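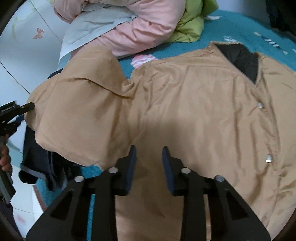 Coat drive in Poltness collects 276 jackets

A spring coat drive in Poltness brought in 276 jackets and coats during April, according to organizers at the Agbenyega Community Center. The clothing will be sorted, repaired where needed and stored until the fall, when it goes out to families in the area.

Residents dropped off their outerwear at the center's front desk and at the Vaven laundromat on Mill Street, which washed the machine-safe items at no charge. Down coats and anything with a wool shell went to a dry cleaner.

"People clean out their closets when the weather turns, and that is when we want to catch them," said Styliani Sarantis, who runs the clothing room at the center. "In November everyone needs a coat and hardly anyone is giving one away."

Most of the donations were adult sizes. Lightweight lined jackets with snap or zip fronts made up a large share, along with rain shells and fleece. The center received only 25 children's coats and is still asking for more, mainly in sizes for ages 4 to 10.

Each jacket is laid out flat and checked before it is folded. Helpers look at the lining, the cuffs and the underarm seams, then open and close every fastener. Pockets are turned out. Items found so far include bus passes, a house key and a pair of reading glasses, all of which are being held at the front desk.

Jackets with a missing snap or a torn lining are set aside for the mending table, run by Amerley Darko and Rogério Guerra. Darko said loose snaps are the most common problem and take a few minutes each with a hand press. Broken zippers take longer, and eight coats are waiting for replacements.

Finished jackets are folded with the sleeves tucked behind the back panel and packed by size in lidded bins. Sarantis said the center stopped using vacuum bags after last year, when padded coats came out flat and badly creased.

The center is also short of hangers and clear storage bins. Anyone with spare wide-shoulder hangers can leave them at the side entrance between 9 a.m. and 2 p.m. Wire hangers are not needed.

Coats may still be dropped off at the front desk through the end of May. Donors are asked to empty the pockets, close all snaps and zippers, and leave stained or heavily worn items at home. The laundromat is no longer accepting donations.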